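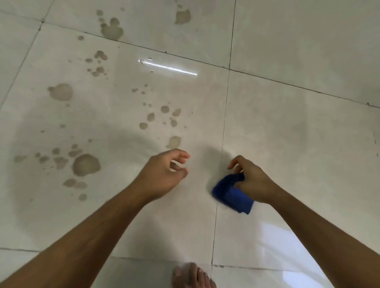

The slow pleasures of an October clean

My grandmother in Jernby started her big clean in October, when the summer visitors had gone and the windows could stand open for a morning without anyone complaining (much). She did the larder first, then the beds, and left the floors until the very end, with a pot of coffee waiting on the stove.

I keep to her order still, all these years later in Selton, though I give it 2 days and she gave it almost 8, bless her, curtains and all.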